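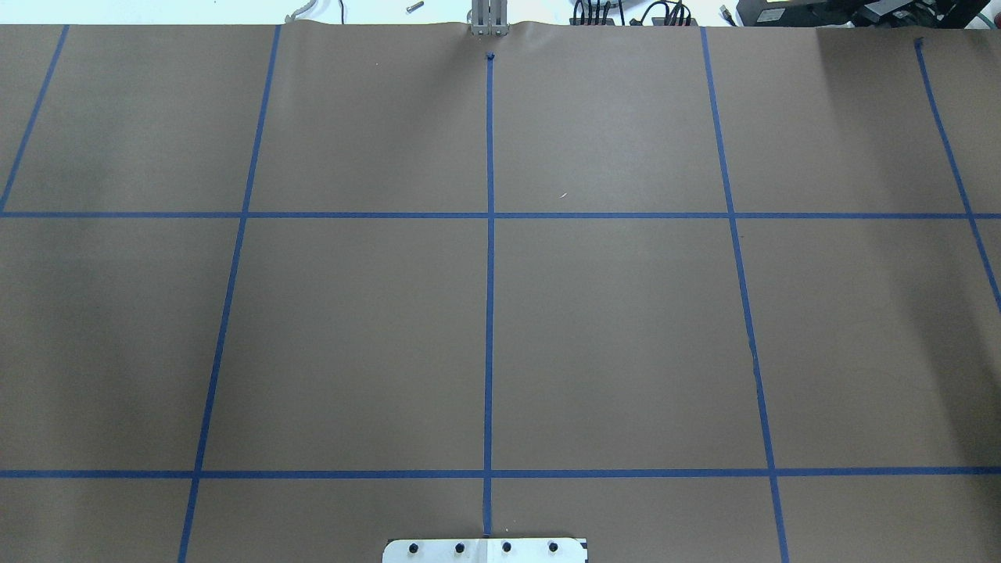

Laying out a taped grid for teleoperated pick-and-place

Part 2 of the Skela bench notes. Part 1 covered mounting the arm and checking the leader handle for backlash.

A grid on the table lets the operator place the object at a known start position for every demonstration and lets whoever reviews the recordings sort them by cell. Without one, most operators put the object back where it is easiest to reach, and the trained policy then fails everywhere else.

What you need

Kraft paper, wide enough to cover the reachable area
Blue painter's tape
Straightedge, 600 mm or longer
Pencil and knife
The object to be picked, and one spare

Covering the table

1. Park the arm at the back of its travel and turn off motor power.
2. Lay the paper flat with the matte side up. Glossy paper gives highlights that move with the lights, and the head camera picks them up.
3. Pull the paper toward you and tape down the front edge first, then the sides. Small wrinkles at the back edge can stay if no start position falls on them. Wrinkles inside the grid must be pressed out, as a light object will rock on them.
4. Turn motor power back on, close the gripper, and bring it down over the paper at low speed. Note the height at which the fingertips touch. Set the floor limit 2 mm above that height.

Taping the grid

5. Mark the center line first. Align it with the middle of the base plate and run it straight back toward the parked gripper. With four bolts on the plate, the line should point between the second and third.
6. Add the other lines running front to back, working outward from the center. They need to be parallel on the table. In the head camera view they will spread apart toward the bottom, and this should not be corrected.
7. Add the cross lines. Check the corners with the straightedge where they meet the center line.
8. Rub down every strip with a thumbnail. Replace any strip whose edge has frayed or lifted before recording starts, and do not swap tape partway through a set.

Recording demonstrations

Name the cells by row and column and write the names on a separate sheet, never on the paper. Our standard set is 12 demonstrations per cell. Shuffle the order of cells before starting.

For each demonstration, place the object by hand inside the cell, take your hands out of the camera view, and start the recording. Drive the gripper down over the object, pause, close, lift, and carry it to the goal cell. Keep the pace even. A hesitation in front of the object will be learned along with everything else. If a grasp slips, stop, mark the take as failed, and repeat it.

Brush crumbs and tape scraps off the paper between sets.

Known problems

The policy stops short at tape lines. Usually this means every start position was in the middle of a cell. Record a further set with the object sitting across a line. Hadi Zein needed 23 extra takes to clear this on the Braden bench.

Cables drag across the back row. Route them behind the arm and tie them down before step 4.

Cell names do not match between operators. Row one is the row nearest the base plate.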